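Skullutik student robotics, kitchen chores project
**Station check before and during a session**
Location: Tóth kitchen
Checked: Saturday, 9 a.m., again at the lunch break
Form: 2273, March version

Mark each line OK, FIX or N/A. A FIX in section 1 or 2 stops the session until it is cleared or the faculty adviser signs for it. Write comments under the line they belong to. The last two forms had them all on the back and it took a while to sort out which was which.

## 1. Power

- [x] Wall outlets and switches not cracked or loose. **OK**
- [x] Plugs pushed all the way in. **OK**
- [ ] Power strip off the counter. **FIX**
 - Strip is lying at the back of the steel counter with the charger and a tangle of black cables around it. Same comment as last time. The counter is metal and we use wet sponges in this room, so it needs to go on the wall or on a shelf. Until then, folding work only on that counter, no water.
- [ ] Cables coiled and tied. **FIX**
 - Ties bought, not yet put on. One thin cable runs off to the right with its connector free. Tie it or put it away.
- [x] Total load on the strip under our 2000 watt limit. **OK**
 - Added up from the labels. Well under with only chargers on it. Heating appliances do not go on the strip at all.

## 2. Stove and work above it

- [x] Stove off at the breaker, tag on the breaker. **OK**
- [x] Nothing stored on the stovetop. **OK**
- [x] Demonstrator can reach the cabinets with both feet on the floor. **OK**
 - No step stool for the high wipe task. If somebody can't reach, swap tasks.

## 3. Counter and cloths

- [x] Front edge of counter checked by hand for burrs. **OK**
- [x] Cloths folded and stacked away from the work area. **OK**
 - Pink, lilac and mint ones in one pile, gray one kept out for the next task. Leave the pile on the left so the order of tasks stays the same for everybody.
- [ ] Rings and bracelets off. **FIX**
 - Rings were on for the folding task and for the cabinet task. The rule is on the sheet by the door but it is in small type. Reprint it larger. Add it to the spoken briefing too.
- [x] Sleeves above the elbow or tight at the wrist. **OK**

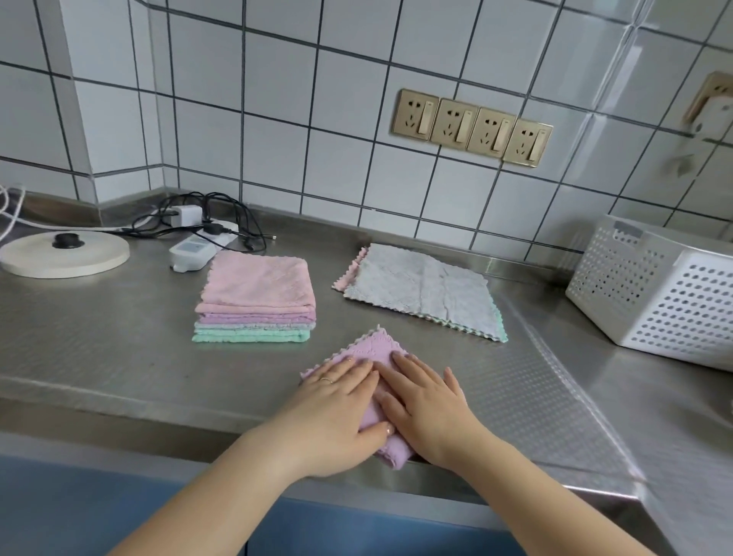
The folding task is the one we have the most of. Pladarix shows 1767 accepted clips for it, which is enough for the first training run on the Truneo arm, so the next sessions should move to wiping. That changes what this form has to cover. Folding was low risk and most of the old lines were written for it. The lines in section 4 are new and the wording may still need work.

## 4. Cabinets and high wipe task

- [x] Doors closed and hinges tight. **OK**
- [ ] Open section between the left and right cabinets clear and marked. **FIX**
 - There is no door there. The side panel edge on the left is easy to catch with the fingers when the sponge goes past the end of the trim. Put soft tape on the edge. Demonstrators should stop at the end of the trim and lift off, then start again on the other side.
- [ ] Trim along the bottom of the cabinets sound. **FIX**
 - The covering on the left trim has lifted and the edge is wavy. Rubbing hard along it will pull more of it up. Use light pressure for now. The landlord has been asked if we can glue it or if they want to do it.
- [ ] No loose paper or cloth hanging from the cabinets. **FIX, cleared at lunch**
 - Paper towel was hanging from the trim on the right side. Removed.
- [x] Sponge squeezed out over the sink before reaching up. **OK**
 - There is a small black socket on the tiles right under the left cabinets. Water running down the wall would go straight to it. A blank cover is on the shopping list.
- [x] Cleaner: plain water only. **OK**
 - No sprays above eye level. One person asked about degreaser. The answer is no, even with goggles.
- [x] Pipe on the left part of the backsplash not used as a handhold. **OK**
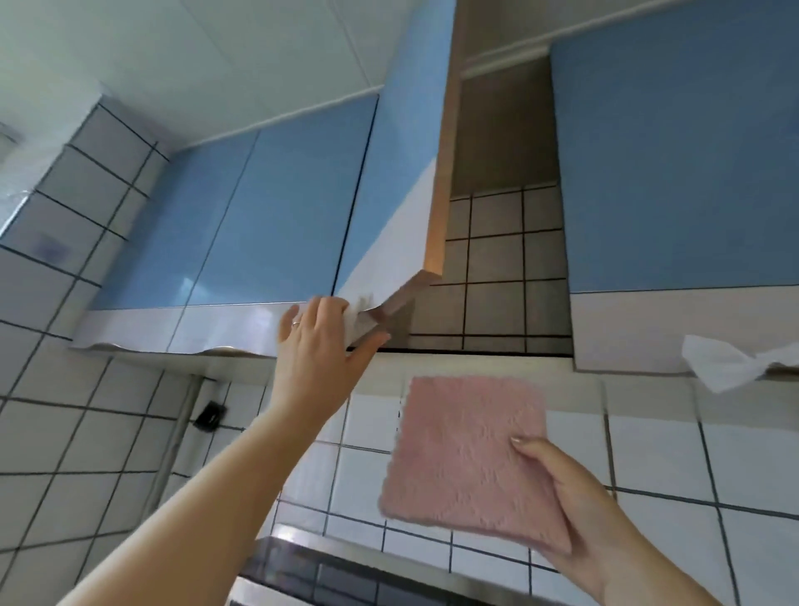 *High wipe task: sponge on the lower edge of the left cabinets, pink cloth in the right hand.*

## 5. People

- [x] Briefing given before the first task. **OK**
- [x] Second person in the room at all times. **OK**
- [x] Break after each block of overhead work. **OK**
 - Arms got tired sooner than we planned for. Cut the block in half and put a folding block between.
- [x] First aid kit in place and seal unbroken. **OK**
- [x] Exit clear. **OK**

## Open items

- Mount the power strip. Carried over, do this first.
- Tie the cables.
- Soft tape on the side panel edge.
- Blank cover for the socket under the cabinets.
- Reprint the jewelry rule.
- Answer from the landlord about the trim.

Section 1 gets checked again before the next session.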